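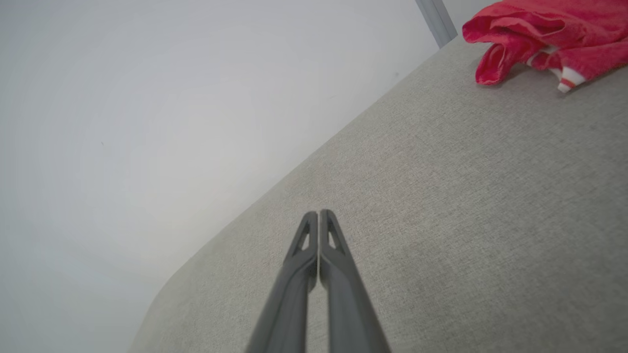
Giving up the second car

September
By the author of Cù
4 min read

We sold the second car on a Saturday. It had been sitting outside for most of the summer, and the insurance renewal came in at £721, more than I wanted to pay for something that went to the tip and back. A man from two streets over gave us £900 for it and drove it away before lunch.

I had put off doing it for a long time. My main worry was the mornings. I start at eight and the school run is in the other direction, so on paper we needed both cars. In practice I now get the 195 from the end of the road. It takes longer than driving, but I can read, and I don't have to look for a parking space behind the station.

The food shop was harder to sort out. We used to go whenever we ran out of something, often twice in a day. Now there is one big shop a week and I walk to the little place on the corner for milk and bread. We throw less away. I've also bought a proper rucksack, as carrier bags cut into your hands on the hill.

Rain is still a nuisance. The bus shelter has no side panel on the windy side and the timetable is two years out of date, so I go by my phone. My old coat wasn't up to it and I've replaced it with a longer one from the charity shop.

There are things I miss. Visiting my mum takes some planning if the other car is out, and late trains are no good to me unless somebody can pick me up. We've hired a car once so far, for a weekend away, and it came to less than a month of running the old one.

The space outside the house is now full of pots. I've put in two blueberry bushes and some mint, and the neighbours' cat sleeps where the back wheel used to be.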